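Poler simulation pack: notes from the trial licence

Backlund released version 7 of its Poler scene pack on May 9, 2025, and the trial licence runs to the end of June. The pack supplies simulated grasping scenes for a parallel-jaw gripper, with the emphasis on objects that depth sensors handle poorly: mirror finishes, clear plastics and dark gloss. It ships with 240 object models and 15 work surfaces. Materials are assigned separately from geometry, so one cylinder can be run in matte grey, then in chrome, without redoing the grasp set.

We ran the reflective subset on the office workstation, using the default lighting and the wood-grain surfaces. Render quality was left at the middle setting throughout. The wrist view is the one most readers will want for training, with both fingers kept in sight at the bottom.
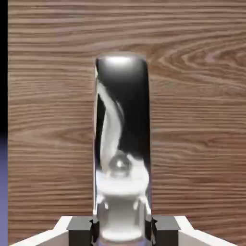 Halvorsen wrote back that the reflective subset was worth the licence fee on its own, but that she would not train on it without a set of real captures alongside. Her grasp detector had learned to treat a bright highlight as an object edge, and the fault only appeared once it was moved to hardware. Kristiansen reported the opposite problem with the Nevetti pack, where the highlights were too weak to be of use.

Two points on setup. The material randomizer is off by default and has to be enabled in each scene file. Export of all 774 scenes needs a separate licence key, requested through the Backlund portal. Pricing after the trial is per seat, with no academic rate listed at present.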